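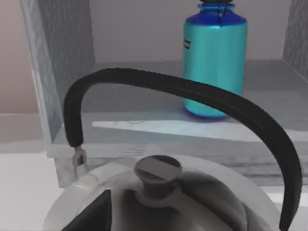 mossbank_45

The Edham court took the judge off the ferry terminal fire case this morning. Second one to go. The ruling says she had a conflict because she once did legal work for Jeltex, the firm that ran the fuel store. Families were told at 2 p.m. and most of them heard it on the radio first. The file is 545 pages and whoever comes next has to start at page one.

tarnhill
Has anyone read the ruling itself? The radio made it sound like she was thrown out for asking the port office for its records. That isn't what it says.

mossbank_45
I read it. The work for Jeltex was one contract review, 13 years ago. She put it in her disclosure when she was appointed and no one objected until she called in the port managers.

Hailu
I don't like the timing either, but a conflict is a conflict. If she had stayed on, any charge would have been appealed on that point and probably lost. Better it happens in February than halfway through a trial.

ropewalk
Easy to say if you don't live in Brernutberg. We still have the fence up and the road shut. My mother's street got new windows in the fall and that is the only thing anyone has finished.

Hailu
I grew up two streets from the terminal. I want charges that hold.

tarnhill
Does the travel ban on the managers stay in place while there's no judge?

mossbank_45
Yes, for 45 days. After that it lapses unless a new judge renews it. That part worries me more than the rest.

ropewalk
So they only have to wait.

Hailu
The court can name someone well before that. It took less time after the first one stepped down.

ropewalk
It took all summer to get the first one to visit the site. People are meeting at the courthouse steps at 6 tonight if anyone wants to come. Park by the market, the lot behind the court is closed.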